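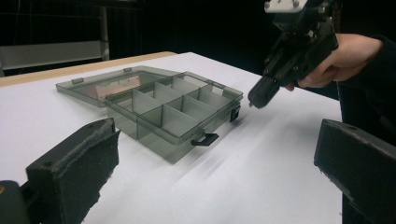

**Jolcombe Community Workshop – Bench & Tool Room Team**

Monthly walk-through, Tue 26 April. Done by L. Alexiou. Started late, finished later, so comments are short.

Key: OK / FIX / WATCH

**Doors and exits**

- [x] Front door opens full width – OK
- [x] Back exit clear – FIX. Two sheets of MDF leaning against the push bar again. Moved them to the rack. Whoever is cutting shelves, please use the rack.
- [x] Exit signs lit – OK, the one over the paint cupboard flickers a bit. WATCH
- [ ] Outside ramp – couldn't check, delivery van parked on it the whole time

**Fire**

- [x] Extinguishers in place, pins in – OK
- [x] Tags in date – all good until August
- [ ] Alarm test – NOT DONE, class was in. Will do before opening one morning this week
- [x] Oily rag can – lid was off. Emptied it, put the lid back on. It has to close by itself and the hinge is bent, so FIX. Order no. 1752 with Nallasik, still waiting.

**Electrics**

- [x] Breaker panel clear, 36 inches in front – OK now. Was a stool and a bag of clamps there.
- [x] Cords – FIX. Heat gun cord has a nick near the plug. Tagged it and locked it away. Do not cut the tag off and use it "just for a minute".
- [x] Outlet covers – one cracked by the drill press. Cover is in my desk, need somebody to turn off the breaker with me
- [x] No power strips plugged into power strips – OK (first time this year)

**Machines**

- [x] Drill press guard – OK
- [x] Band saw – blade guard drops a little when you let go of the knob. WATCH, use the lower setting until I get the new screw. Drudham say next week.
- [x] Table saw – riving knife on, push sticks hanging where they shoud be. OK
- [x] Bench grinder – gap on the left rest too wide. Closed it up. OK
- [x] Emergency stops – pressed every one. Sander is slow to stop, I want the belt looked at. FIX
- [ ] Dust collector – bag nearly full, did not run it. Needs doing before Saturday's class

**Benches and small parts**

- [x] Floor around benches – swept, but screws under the vise bench. They go straight through thin soles.
- [x] Organizer boxes – lids shut when you carry them, please. Dropped one last month and spent my lunch picking up washers.
- [x] Box labels – some too faded to read. FIX, marker is in the top drawer
- [x] Blades and knives – two loose in the pencil tray. No. Blade tin only.
- [x] Heavy stuff on low shelves – mostly. The big Zaki vise was up top, took two of us to get it down. OK now

**First aid and eye wash**

- [x] Kit stocked – low on the medium bandages, out of finger tape. FIX
- [x] Eye wash bottle – sealed, in date
- [x] Safety glasses – plenty, but half are scratched so bad you can't see thru them. Threw out the worst. New ones on the list.
- [x] Accident book – one entry, splinter, no follow up needed

**Chemicals**

- [x] Cabinet locked – OK
- [x] Everything labeled – FIX. Jam jar of something clear behind the wood glue. Smells like thinner. Put it in the waste bin for pickup. If it was yours, ask me for a proper can.
- [ ] Data sheets folder – missing from the hook. Anyone?

**Still open from last time**

- Light over the lathe: ladder job, waiting on the landlord
- Mat by the sink curls up at the corner. Taped it. Tape is already lifting
- Heater in the back room: clicks, works, keep things well clear of it

Questions, call the desk on ext. 815. Fixes get signed off on the sheet by the door, not on a sticky note.

L.A.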